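Zotden: Hemden zum Ausleihen, gefaltet und mit Knöpfen

Zotden, Donnerstag, 8. Juli 2021. Wer für ein Vorstellungsgespräch, eine Hochzeit oder eine Trauerfeier ein gutes Hemd braucht und keines besitzt, kann es ab heute in Zotden leihen. Der Hemdenverleih Flotero hat am Vormittag seine Türen geöffnet, in den früheren Räumen der Reinigung Asadi. Zum Beginn stehen 422 Hemden zur Verfügung, in den Größen 36 bis 47, mit langem und mit kurzem Arm.

Die Idee ist im März entstanden. Damals hatte Afshin Mohammadi, der den Verleih nun leitet, in den Läden der Stadt und bei Bekannten nach Hemden gefragt, die nicht mehr getragen werden. Er hatte mit einigen Kartons gerechnet. Bis Ende Juni kamen 1688 Stück zusammen. Viele davon konnte man nicht verwenden: Kragen durchgescheuert, Flecken an der Manschette, Ärmel einmal gekürzt und der zweite nicht. Was noch in Ordnung war, aber für den Verleih nicht passte, ging an die Kleiderausgabe Skedik weiter.

Die Leihe kostet vier Euro für eine Woche, das Waschen ist im Preis enthalten. Man muss einen Ausweis zeigen und ein Formular unterschreiben, eine Kaution gibt es nicht. Wer das Hemd länger behalten möchte, ruft an und bezahlt noch einmal vier Euro. Für Schülerinnen und Schüler, die zu einem Gespräch wegen einer Ausbildung gehen, ist die erste Woche frei.

Am meisten Diskussion gab es vor der Eröffnung über eine Frage, die klein klingt: hängen oder falten. Mohammadi wollte zuerst alle Hemden auf Bügel hängen. Die Räume haben jedoch nur eine lange Wand ohne Fenster, und dort stehen schon die Regale der alten Reinigung. Bügel für alle Größen hätten den ganzen vorderen Raum gefüllt, und für eine Umkleide wäre kein Platz geblieben. Nun werden die Hemden gefaltet und liegen im Regal, nach Kragenweite sortiert und innerhalb der Größe nach Farbe.

Gefaltet wird nach einer festen Reihenfolge. Das Hemd wird geknöpft, zumindest der oberste, der mittlere und der unterste Knopf, und mit der Vorderseite nach unten gelegt. Dann kommen die Seiten zur Mitte, die Ärmel werden gerade nach unten gelegt, und der untere Teil wird in zwei Schritten nach oben geschlagen. Am Ende dreht man das Paket um. Der Kragen liegt oben, die Knopfleiste zeigt nach vorne. So sieht man im Regal sofort, ob ein Knopf fehlt. Bei Hemden mit Streifen ist die Arbeit etwas leichter, weil man den Streifen als Linie benutzen kann. Bei glattem Weiß muss man das Augenmaß haben. Ein dunkles Nadelstreifenhemd mit kleinen dunklen Knöpfen, zu einem kompakten Rechteck gelegt, zeigt das Bild, dazu an der Wand einen Korb aus weißem Draht und eine Schiene mit Haken. 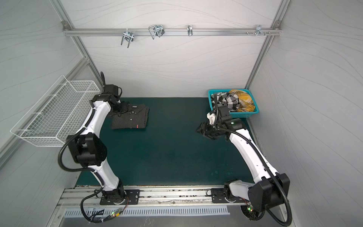 Soudabeh Ghasemi ist mit dem Falten nicht einverstanden. Ein gutes Hemd gehöre auf den Bügel, meinte sie am Vormittag im Laden, sonst habe man beim Gespräch eine Falte quer über den Bauch, und die sehe jeder, sobald man die Jacke öffne. Sie würde lieber weniger Hemden anbieten und diese ordentlich aufhängen. Für den Alltag sei das Falten gut genug, für eine Hochzeit nicht.

Mohammadi kennt den Einwand. Im hinteren Raum steht deswegen ein Dampfgerät, und wer sein Hemd abholt, kann es dort glätten lassen. Das dauert wenige Minuten und kostet nichts extra. Auf Wunsch bekommt man auch einen Bügel mit, den man mit dem Hemd wieder zurückgibt. Bei Leinen empfiehlt er es immer. Bei Hemden aus Mischgewebe sieht man nach dem Dampf von der Faltung fast nichts mehr.

Nicht alle 422 Hemden sind schon im Regal. Bis gestern Abend waren 361 gewaschen, geprüft und gefaltet. Die übrigen warten noch auf Knöpfe. Diese Arbeit macht Sepehr Salehi, der in der Nachbarstraße eine Änderungsschneiderei hat und zweimal in der Woche kommt. Das Schwierige ist nach seinen Worten die passende Größe: Am Kragen sitzt oft ein kleinerer Knopf als an der Leiste, und wer das nicht beachtet, bekommt den Kragen nicht zu. Salehi hat aus den unbrauchbaren Hemden alle Knöpfe abgetrennt, es sind rund 1000, und in Gläser sortiert. Perlmutt kommt getrennt vom Kunststoff, und dunkle Knöpfe mit vier Löchern sind immer zu wenig da.

Die Rückgabe ist einfach gehalten. Man legt das getragene Hemd ungefaltet in den Sack neben der Tür, die Taschen bitte leer. Wer es vorher selbst waschen möchte, soll das nicht tun. In der Probezeit mit Freunden und Familie ist ein Hemd bei 60 Grad gewaschen worden und hat jetzt die Kragenweite eines Kindes. Gewaschen wird in den Maschinen, die von der Reinigung Asadi übernommen wurden, zwei davon wurden im Mai repariert. Das Bügelbrett aus dem Bestand war nicht mehr zu retten.

Am ersten Vormittag war es im Laden voll, jedoch ohne Gedränge. Gefragt wurde vor allem nach Weiß und Hellblau in den Größen 39 bis 41. Ab Größe 45 ist die Auswahl noch klein, und Hemden mit sehr langem Arm gibt es kaum. Auch Blusen werden gewünscht, dafür fehlt im Moment das Regal. Mohammadi möchte im Herbst darüber entscheiden. Krawatten gibt es dagegen schon, sie werden ohne Gebühr mitgegeben, solange der Vorrat reicht.

Wer selbst Hemden abgeben will, wird gebeten, noch bis Ende August zu warten. Der hintere Raum ist mit Kartons gefüllt, die zuerst durchgesehen werden müssen. Eine Ausnahme gilt für die genannten großen Größen, die werden jederzeit genommen, gewaschen oder ungewaschen.

Flotero hat montags, mittwochs und freitags von 10 bis 18 Uhr geöffnet, samstags von 9 bis 13 Uhr. Der Eingang ist auf der Hofseite, die Tür zur Straße bleibt vorläufig geschlossen. Eine telefonische Reservierung ist möglich, man sollte dafür seine Kragenweite wissen. Wer sie nicht kennt, wird im Laden gemessen.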